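# Will a Robot Make Your Lunch?

You have probably heard a grown-up say that robots are going to take all the jobs. You may have heard another grown-up say that robots will do the boring work so that people can do the fun work. Both of them sounded very sure. Let's be a little less sure and look at one workplace.

## The lunch kitchen at Wallenum

Wallenum is a company that packs lunches for offices and trains. On a busy day its kitchen sends out 3000 of them. Each lunch gets a sandwich, a drink and something sweet, and for a long time all of it was put together by hand. The job is called packing. Packers stand at a long table, pick things up, put them down in the right place, and do it again until the break bell rings.

In October the company bought two robot arms. They came from a maker called Hoveris, and the computer program that tells them what to do is called Tjoa. The poster in the hallway said the arms would "free our team from repetitive work."

That's a big promise. When you see the word "free" on a poster at work, it's fair to ask: free to do what?

## What is the arm good at?

A robot arm doesn't get sore shoulders. It doesn't get bored, and it doesn't need to sit down. If you give it the same box in the same spot every time, it will pick up that box all day long.

But lunch isn't the same box in the same spot. Sandwiches are soft. Wrappers slide. A person can pick up a sandwich while talking about last night's soccer game, because hands can feel. Your fingers notice when bread starts to squash, and they loosen up before you've even thought about it. Try it with a slice of bread and your eyes closed.

Most robot grippers have a much harder time. Many of them have only two fingers, and those fingers may not feel anything at all. The robot has to use a camera to work out where the sandwich is and which way it's pointing. Clear plastic makes this tricky. It shines, and a shiny spot can hide the edge the robot is looking for.

So the arms at Wallenum are slower than you'd think from the movies. When the company tested them, a good packer could finish a whole row while one arm was still lining up its fingers.

## So why buy them?

Good question. An arm doesn't have to be faster than a person to be useful to a company. It can work at night. It doesn't get paid by the hour. It does cost a lot to buy, though, and somebody has to fix it, clean it and teach it about new sandwiches. Companies that sell robots like to talk about the first part. Ask about the second part too.

## What changed for the people?

Before the arms came, 68 people worked in packing. None of them were fired when the arms were switched on, and the company was proud of that. But when people left for other jobs, their places weren't always filled. That is a quiet way for jobs to go away, and it doesn't show up on a poster.

Some of the packers got new tasks. They are called "line helpers" now. They watch the arms, and when one drops something or stops, they sort it out and press the button to start again.

Is that better? It depends on who you ask. There's less lifting, and people with bad backs like that a lot. A few helpers learned how to change the settings in Tjoa, and they get paid more. Others say it's lonelier. You used to stand next to your friends and chat. Now you stand next to a machine and wait for it to make a mistake, and waiting can be more tiring than packing.

There's also the question of speed. The program writes down every stop, and how long the helper took to get things moving. The old packing table never kept score.

## A closer look at the job

Picking one sandwich out of a basket sounds like the easiest job in the world. For a robot, it's a real puzzle. The sandwich can lie at any angle. The basket has sides, so the fingers have to come in from above without bumping the rim. And if they close in the wrong place, the filling ends up where it shouldn't. 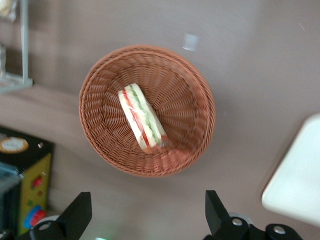 *The robot's fingers are open near a basket with one sandwich in it. Which way would you turn them to pick it up?*

## Questions to ask about any robot at work

Another lunch company, Usell, looked at the same arms and decided to wait. Maybe Usell will change its mind. Maybe Wallenum will. If a robot ever turns up in a place you know, you could be the one who asks:

- Who wanted the robot, and did anyone ask the people who do the job now?
- What happens when it gets stuck?
- If it saves money, who gets the money?
- Is the new job nicer than the old one, and who says so?

You don't have to be against robots to ask these things. An engineer should be able to answer the second one. The others are for the boss.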